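Robots and Everyday Work, Handout 4
Tutor: Hashini Mondal
Reading before class: Khondokar, chapter 9

Can a machine do the chores yet? The answer depends on the chore. Washing machines have done one for decades, but someone still has to load them, and the loading is the hard part for a robot.

Tidying is a good test. A child can put toys away by colour without being taught much. For a robot the job splits into finding a piece, choosing how to hold it, picking it up without dragging its neighbours along, and letting go in the right bin.

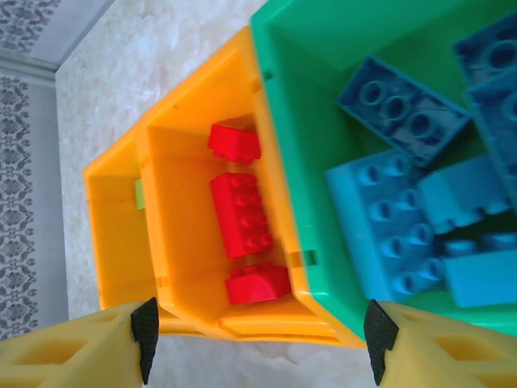
Colour is the easy half. A cheap camera can tell red from blue in decent light. Grasping is harder, as toy bricks come in different shapes and lie at any angle. Two fingers need room on both sides of a piece, and in a heap there may be none. A brick flat against a wall is worse – the robot may have to nudge it out first.

Shop floors are a little kinder. At the Rendlow packing trial in Skarnthorpe the parts came in known sizes and the lighting never changed. The arm made 1,723 picks in its first run and staff stepped in on 9 of them. Homes offer no such help.

For next time
Choose one chore you do each week. Write down every step, including the ones you do without looking. Mark the steps where you rely on touch. Cor Schouten will take the seminar, so send your notes to him.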